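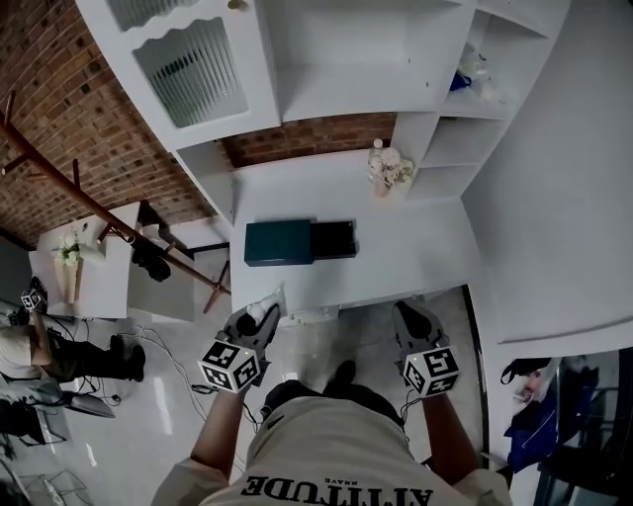

Tarnell Water District, Office of Public Information

News > Press Releases > Service Line Replacement, Sokol Section

TARNELL WATER DISTRICT TO BEGIN SERVICE LINE REPLACEMENT IN SOKOL SECTION

Work covers 2,059 connections; first streets scheduled for September

TARNELL – The Tarnell Water District will begin replacing customer service lines in the Sokol section in September. The work covers 2,059 connections between the distribution main and the customer shutoff valve. It is the largest single replacement contract the District has awarded. The contractor is Florkach, which completed the valve renewal on the Oltance transmission main for the District.

A service line is the small pipe that carries water from the main under the street to a building. Most lines in the Sokol section are galvanized steel. Galvanized pipe corrodes from the inside as its zinc coating wears away, and the rust that builds up narrows the bore. Customers notice this first as low flow at upper-floor fixtures and later as discolored water after a period of no use. Leak records for the section show that the service line, and not the main, is the source of most repair calls.

"The mains in Sokol were relined and are in serviceable condition," said Shakuntala Tyagi, chief engineer of the District. "The lines running off them were left in place at that time. This contract deals with those lines and with the corporation stops, which are the valves at the point where each line joins the main."

New lines will be Type K copper. The standard size will be 1 inch. Larger sizes will be installed at multi-unit buildings where the existing meter calls for it. Each line will be laid below the local frost depth on a bed of compacted sand, with tracer wire and marking tape above it.
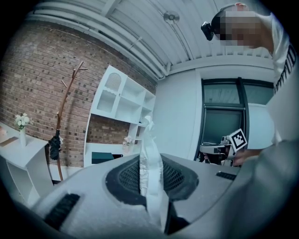
Where soil conditions allow, Florkach will pull the new line through the ground from a pit at the main to a pit at the property line. The old pipe will be abandoned in place or withdrawn, depending on its condition. Open trenching will be used where other utilities cross within the clearance set by the District's construction standards, and on streets where the record drawings do not agree with the field locate. Lawns, sidewalks and driveway aprons will be restored to the grade and material found before digging.

Water will be shut off at each property for up to 7 hours on the day of connection. Shutoffs will start no earlier than 8:30 a.m. Customers will receive a printed notice on the door 10 days ahead. Customers who depend on water for home medical equipment should call the Office of Public Information when they receive the notice, so that a temporary supply can be connected before the shutoff.

After the new line is connected, the crew will flush it at the curb. The customer should then flush the indoor plumbing as follows:

Remove the aerators from all faucets.
Open the cold taps on the lowest floor, then work upward.
Run all cold taps together until the water is clear.
Close the taps in the same order, clean the aerators and put them back.
Do not use hot water, the ice maker or the filter until flushing is complete.

Water pressure may be higher than before at properties where the old line was badly narrowed. The District recommends that owners check the setting of any pressure-reducing valve and the age of the water heater relief valve. Both are on the customer side and are not part of this contract.

Obaidul Debnath, construction manager for the District, will oversee field inspection. Each connection will be left exposed until an inspector has checked the fittings and the line has held mains pressure for the period stated in the specification. "Backfill does not start until the inspector signs the card for that address," Debnath said.

The work is divided into 3 phases. Phase 1 runs from the Oltance pump station to the rail crossing. Phase 2 covers the streets north of the crossing. Phase 3 covers the remaining dead-end streets and the school block, where connections will be made outside class hours. No street will be opened in a later phase until paving is complete in the one before it. Temporary asphalt will be used during cold weather and replaced when the plants reopen.

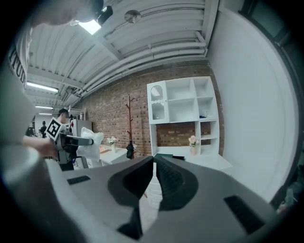
Who pays for the new service line?
The District pays for all work from the main to the shutoff valve, including surface restoration. Pipe between the shutoff valve and the building belongs to the property owner. Owners who want that part replaced while the crew is on site may request a price from Florkach and will be billed separately by the contractor.

Phase maps and the construction specification are available at the District's front counter. Questions about access, parking or restoration should be directed to the Office of Public Information, Tarnell Water District. Leaks and loss of supply should be reported to the District's dispatch desk at any hour.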